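Thu 24 May
Notebook, teleoperation bench, table setting task

Started at ten with the leader arm still in pieces from yesterday. The grip lever of the Sasach handle had too much play, so when I closed my hand slowly the follower did nothing for the first part of the travel and then jumped. I put a thin washer under the lever and tightened the screw by a quarter turn. It is better. There is still a small dead zone near fully open, but I can live with it, as we are never so wide open when we approach the cutlery.

After the repair I ran the zero procedure for both arms. The follower came up with joint five wrong, the same fault as in October. Switching off the Negi controller, waiting, and switching on again cured it. I wrote this already once in this book and I write it again: do not try to correct joint five in the software. Restart the controller and look at it again.

Task for today is still "set the place": fork at the left of the plate, knife at the right, all on the grey cloth. The operator shows it by remote control with the leader arm, looking only at the wrist view on the monitor. No looking over the shoulder at the table. I know it is tempting, and I did it myself two times in the first demonstrations. Those two I have deleted, for the policy will only get what the wrist sees and I was using knowledge it cannot have.

Recorded 31 demonstrations in total before and after lunch. Kept 18. The reasons for throwing away were mostly these:

- fork slipped from the pads while lifting, and I took it again at another place (could be useful for a recovery set, so I moved these to a separate folder and did not delete them)
- I stopped in the middle to think, long pause with no movement
- the cloth was pulled together with the fork
- recording started too late, first reach missing

The cloth is the real difficulty. When the finger tips come down a little too low they press on it, and then every sideways movement takes the cloth along. With a bare table this task would be easy, I think. But the project text for Hirnska says clearly that there must be textile under the plate, so we keep it. What helped me was to come down more slowly in the last part, stop for a moment above the handle, and only then close. Closing while going down looks elegant on the monitor and fails often.

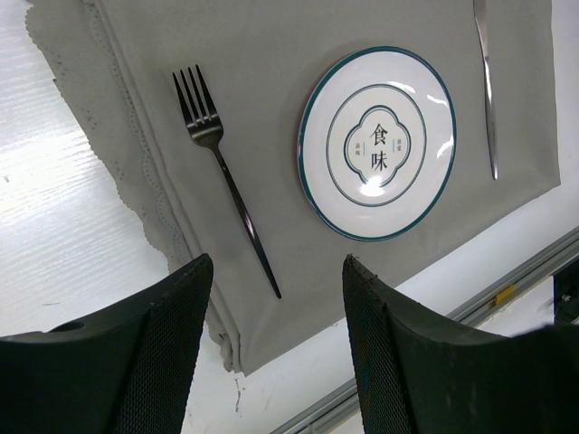 Wrist view, fingers open, with fork, plate and knife on the grey placemat.

One thing to discuss is the glare. On the plate there is a bright spot just under the lower of the two big characters, and the white table also reflects strongly on the left side. For me as operator it is no problem, I know what a plate is. For the training I am less sure. If all our demonstrations have the bright spot at nearly the same place, the network may use it as a landmark, and then it will be lost as soon as somebody opens the blind. I propose that we change the lamp position between blocks, and write the lamp position in the log line of every block.

The second thing is the knife. From this height its upper end is outside the view, so the operator sees the narrower part and must guess where the rest is lying. In my first tries I placed the hand too near to the plate because of this. I then began each knife motion with a short backward movement of the wrist, to have the full length on the monitor before going in. It costs time but the grasps became calmer. If we agree on this, everybody must do it in the same way. When half of the demonstrations have the backward movement and half do not, I expect the trained policy will hesitate between them, as it did with the cup task.

I also noticed that the fork, being dark, is easier to see on the monitor than I feared. The tines catch enough light. The handle against the grey cloth is the weaker part, and exactly there we want to grip. I raised the exposure one step for the last block and it was more comfortable for the eyes, but of course the glare on the plate grows with it.

Small training run in the afternoon with the 18 good ones, only to see if the data is readable. Format check passed in the Pilier loader after I renamed the gripper channel. I tried the result on the follower 6 times, fork only. Twice it placed the fork well. The other times it closed too early, above the handle. So it copies my habit of stopping there, but it does not know yet when the stop is over. More data will probably help. A shorter stop will perhaps help more.

For the next session:
- shorter stop above the handle, count "one" in the head and close
- decide on the backward movement for the knife
- tape the corners of the cloth? I am against it, but let us talk
- lamp position into the log
- blocks of 10, then change of operator, my wrist was tired and the last demonstrations show it

Leader arm is parked and the Negi controller is off. The washer box is in the second drawer.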